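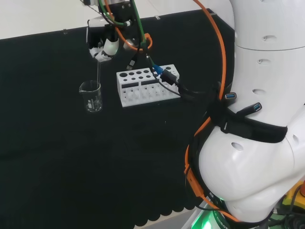
Glass rod in the beaker, white rack next to it.

2025-05-18

Spent most of the day on the numbers for the arm. Irfan Mangundap wants a yes or no from me before he goes back to the people at Flesitz, and I keep giving him a maybe, which annoys both of us.

My problem is simple. The quote covers one arm, one set of fingers and a stand. It does not cover the second set of fingers, and I don't believe for a minute we'd get by with one. Holding a thin rod and holding a cup are different jobs. Flesitz calls the extras "options" and prices them at 700 each. Training is another 1,000, and I asked twice whether that was per person or per visit and got two answers.

Then there's Cistuver, who are cheaper and never call back. Irfan likes them. I liked them too until I read their service terms, where a repair visit has to be booked 15 working days ahead. What are we supposed to do for 15 days? Go back to doing it by hand, I suppose, the way we do now, for free.

I'll admit the pouring holds my attention. I've stood over a beaker enough times with a shaky wrist to have some respect for a thin, steady stream.

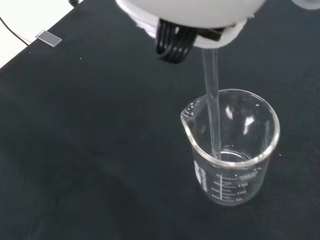 But I can't put respect in a budget. What I need is how many pours we do in a week and how many of those are dull enough to hand over. I went through the old bench notebook after lunch and gave up at December, where half the pages say only "as before." Pillai's handwriting is no help. My guess is that the dull ones are fewer than Irfan thinks. He remembers the bad weeks.

And who washes the glassware? Who fills the cup in the first place? Every time I ask, it goes down as "operator time, minimal." I am the operator. I'd like to see minimal written out in hours.

Murkance sent their lease sheet too. Three years, return it at the end, no spare parts included. I worked it out on the back of the envelope and it costs more than buying by the second winter. Maybe I dropped a month somewhere. Will redo it when I'm less cross.

Irfan says I would have argued against the dishwasher. I did argue against the dishwasher, and it leaked.
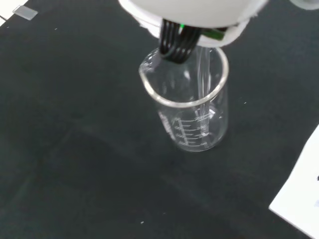 To ask before I sign anything

Price with 3 sets of fingers, in writing.
Whether training is per person or per visit.
What happens if we break a beaker during the trial, and who pays.
Cost of a spare cable set. Flesitz left it off both versions of the quote.
Cistuver: a phone number with a person on the end of it.
Ask Pillai for the real pour counts, typed.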